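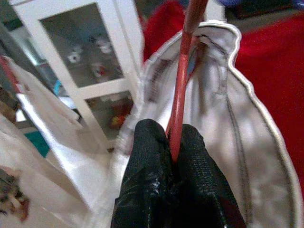
Planning what to spend on a gripper, and when

Most of the letters we get at Wolari begin with the arm, and I do understand why, since the arm is the big number on the quote. I'd still ask you to start with the fingers. Think about what they will really be holding in your building. A slender red stick going in or out of a soft gray bag is a fair test, with thin stock, slippery-looking folds and very little room between the fingertips, and it will tell you more about what to buy than a heavy box ever would.

Are fingertips included in the price?
One pair comes with every Kos gripper. Please budget for spares as well! We suggest $400 for the first year, and if you handle mostly cloth and soft bags you may well have some of that left over.

Can I rent before I buy?
Yes, and plenty of people do. The Flotavine plan runs for 10 weeks, and almost all of what you pay comes off the purchase price if you decide to keep the equipment. The full starter set is $1,834 without the arm.

What do people forget to budget for?
Time, mostly. Somebody has to set the thing up, try it on your own items and try it again when the items change (they always change). Cables and a decent table come next, and then shipping, if you're a long way from our Pultullow warehouse.

When should I order?
If your budget year closes in summer, get your paperwork to us by 22nd July. Orders for the new year are quietest in February, so that's a lovely time to ask for a longer demonstration.

Who do I talk to?
Dragica Yordanov looks after quotes and will happily go over a half-finished list with you. Send the sizes of your smallest and softest items along with it, and whatever you know about the arm you have in mind.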